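Laundry corner, second try

2020-10-11

In September I wrote that I will organise my washing before the weather gets warm. Some of you asked how it is going, so I write a little update.

My flat is small and the clothes always finish on the sofa. I fold them in the evening, I put them on the arm of the sofa, and in the morning I take a shirt from the pile and everything falls. My friend Ifeoma Anozie told me to keep one basket close to the place where I sit. I chose a cream-coloured one with a light brown rim, so it looks a bit nicer in a living room.

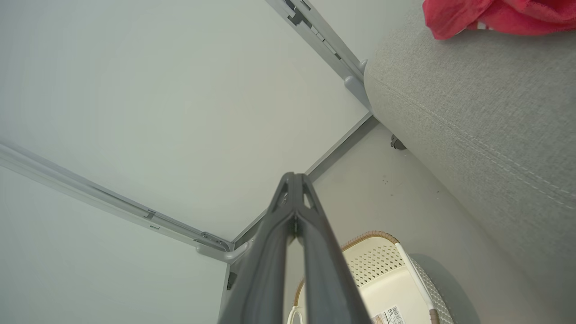 The rule is simple. Clean clothes go in the basket first, and I must fold them before I watch anything. Red things I wash alone, after a sad story with my favourite grey towel. Socks I still don't have a good answer for. Jinfeng wrote to me that she pins the pairs together before the wash, and I would like to try it.

I also began to look properly at the plain surfaces at home, the white panels and the metal edges. I pass them every day and I never think to wipe them. Now I use warm water with a small drop of dish soap, and then a dry cloth.
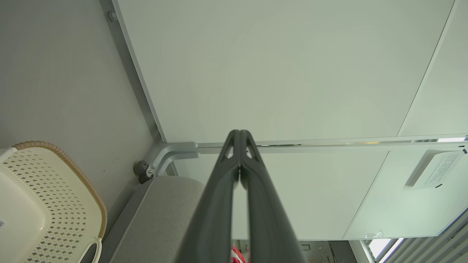
For glass I prefer only water and a little vinegar. Stickers and labels are another problem. My neighbour Morenike says cooking oil, left on for one hour, but I am afraid of the greasy mark. If you have a better method, please write it in the comments. Next time I want to write about the winter blankets, which are still under my bed.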